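4 Fitting the Latden fan and timer

4.1 Before you start

This section covers the Latden inline extractor fan with the Onuoha run-on timer, in a small toilet or shower room with no opening window. For rooms with a window, the run-on period in section 4.4 may be shortened but the ducting rules are the same.

CAUTION: Isolate the lighting circuit at the consumer unit before removing any cover. Switching off at the pull cord leaves the permanent live connected.

The fan must be wired through a three-pole isolator mounted outside the room. If the existing isolator is a two-pole type, replace it before going further.

4.2 Positioning the grille

1. Choose a point on the ceiling or high on the wall, as far from the door as the joists allow. Air should enter under the door and cross the room before it reaches the grille.

2. Check the gap under the door. It must be at least 10 mm above the finished floor. Measure after any new flooring is laid.

3. Mark the centre of the opening and drill a pilot hole. Look in the loft for cables and pipes before cutting.

4. Cut the opening with the template supplied. Fit the collar from below and tighten the clamps by hand.

Note: Curtains and other hangings must be kept clear of the grille. Fabric drawn against the intake reduces the air flow and will collect dust along the top hem. Lightweight decorations pinned to a hanging do not matter, provided that nothing can come loose and reach the intake.
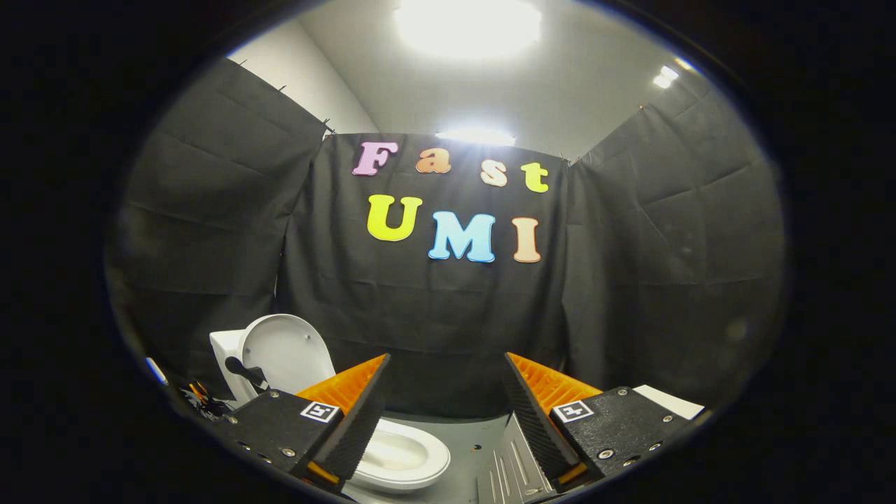

4.3 Running the duct

1. Fix the fan body to a joist with the rubber mounts. The arrow on the casing points towards the outside wall. Do not rest the body on the ceiling board — vibration will be heard in the room below.

2. Connect the duct to the collar and to both ends of the fan with the clips supplied. Pull flexible duct tight. Slack duct sags and holds water.

3. Lay the duct with a slight fall towards the outside outlet. Where this cannot be done, fit the Jisunthorpe condensation trap in the vertical run directly above the grille.

4. Use no more than 2 bends. If the run is over 3 m, use rigid duct for the straight part.

5. Lag the full length of the duct where it passes through an unheated loft.

4.4 Wiring and setting the timer

1. Connect the permanent live to L, the switched live to SL and the neutral to N. The fan is double insulated. Any earth conductor should be ended in the spare terminal and not cut off.

2. Turn the run-on dial to 9 minutes. This is the setting for a room without a window.

3. Refit the cover, restore the supply and switch the light on. The fan should start within a few seconds. Switch the light off and check that the fan runs on for the set period.

If the fan does not start, see the fault table in section 7. If it runs all the time, L and SL have been crossed.

4.5 Care

Wash the grille in warm soapy water every November, before the heating season. Do not spray cleaner into the duct.

Trinach Ventilation, installation guide. Section revised August 5, 2019 by Tsehay Zeleke.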